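Categoria: Atas | Robótica e manipulação
4 comentários · 7 partilhas

Ata da reunião do grupo Fikasen, setembro, 15h

Presentes: Chutima Suwannarat, Revathi Thomas, Raghavendra Sundaram

1. Coleta com pinça manual
Chutima abriu com a boa notícia: chegamos a 842 demonstrações de dobra! A camisola de malha bicolor, com o desenho laranja no peito, entrou no conjunto sobre a toalha xadrez. 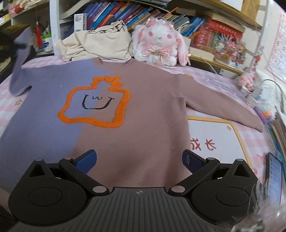

2. Resultados
Revathi treinou a política com 39 demonstrações por peça e gostou muito do que viu: só três falhas no teste, todas nas mangas. Raghavendra quer repetir com sete peças novas, e o grupo aprovou com entusiasmo.

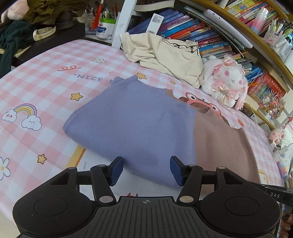
Malha dobrada na mesa, pinça aberta.

3. Encaminhamentos
Revathi envia os registos à Watmont. Chutima revê a anotação das mangas.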